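# Fixing handle joints that blow up in a simulated bathroom

Last updated August 29, 2023

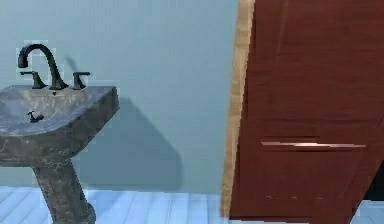
These notes cover one fault we kept hitting in the Rirnport bathroom scenes: a faucet lever or a door that flies to its joint limit, shakes, or passes straight through the part it is mounted on. The episode then gets logged as a policy failure when the policy did nothing wrong. If you train or evaluate on these scenes, go through the steps below before you trust any success numbers.

The commands and field names are for Zondel, our in-house scene loader. The order of the checks should carry over to other simulators.

## What the fault looks like

You will usually see one of these:

- The lever turns by itself in the first few steps after reset.
- The arm touches the lever lightly and the reported contact force jumps to something absurd. Our worst logged value was 3,365 N, on a lever a child could turn.
- The door swings to its limit and keeps vibrating there.
- The task is marked successful before the arm has moved.

The last one is the most expensive. We had 18 evaluation runs counted as "faucet opened" that had to be thrown out – the joint had drifted past the success threshold during settling.

## Before you start

Save a copy of the scene and write down the seed. Zondel re-randomizes fixtures on every load unless you pin the seed, and you can lose the faulty combination of sink, faucet and door for good. Pin the texture seed too. It has no effect on the physics, but it makes it much easier to tell that you are looking at the same room.

Also turn off auto-retry in the evaluation script. It hides bad resets by loading a new scene.

## Step 1: Run the scene with no robot

Remove the robot from the config and step the simulation with no actions.

```
zondel run bathroom.yaml --no-robot --seed 7 --steps 500
```

Plot the position of every hinge joint. Every line should be flat. If one moves, the fault is in the scene and you can leave the controller alone for now. If they are all flat, skip to step 4.

## Step 2: Check for overlapping collision shapes

Switch the viewer to collision geometry. The visual mesh tells you very little here, since a lever can look fine while its collision box is sunk well into the sink deck.

Look at:

1. The base of each faucet lever against the deck.
2. The spout against the levers, through their full range.
3. The door panel against its frame strip.
4. The bottom edge of the door against the floor.

If two shapes overlap and both take part in contact, the solver pushes them apart on the first step. That push is what spins the lever. Either shrink the collision shape or add the pair to the exclusion list:

```
contact_exclude:
 - [faucet_lever_left, sink_body]
 - [faucet_lever_right, sink_body]
```

Don't exclude the lever from everything. Urs Moser tried that as a quick fix and the gripper went through the lever as well, so the task became impossible and the scores dropped to zero overnight.

## Step 3: Check mass, damping and limits

Faucets imported from the Pichler asset set come in with mass computed from volume. A lever is small, so its inertia ends up close to zero and any contact sends it spinning. Set a floor on inertia, then add joint damping until a light push moves the lever and it stops on its own.

For doors, confirm that the starting angle lies inside the joint limits. A door that spawns partly open is fine. A door that spawns past its limit will snap back hard, and if the arm is in the way you get a force spike that looks like a collision fault.

## Step 4: Check the robot's starting pose

Put the robot back and run with zero actions. If a joint moves now, the arm or base is touching something at reset. Small bathrooms leave little room for the base, and the placement sampler only tests the base footprint, with the elbow ignored. We set a clearance of 14 cm around the whole arm and reject any placement that breaks it.

## Step 5: Guard the success check

Even with the scene fixed, keep a guard in place. Record the joint positions after settling and count success only if:

- the joint was below the threshold after settling
- the gripper was in contact with the handle at some point in the run
- no contact force went over the cutoff

Runs that fail the first or third test should be marked invalid and left out of the success rate. Report how many there were.

## If you plan to run on hardware

Do not replay logged actions from an affected scene on the real arm. Some of our Brisero logs contain large corrective motions made while the controller was fighting a vibrating door. Delete those episodes from the training set and check the torque limits on the arm before the first run. Keep one person at the stop button during that run.

## Still open

Thin bar handles on doors sometimes let one fingertip slip inside the bar at high closing speed. A smaller time step helps but slows everything down. The ticket is scheduled for September.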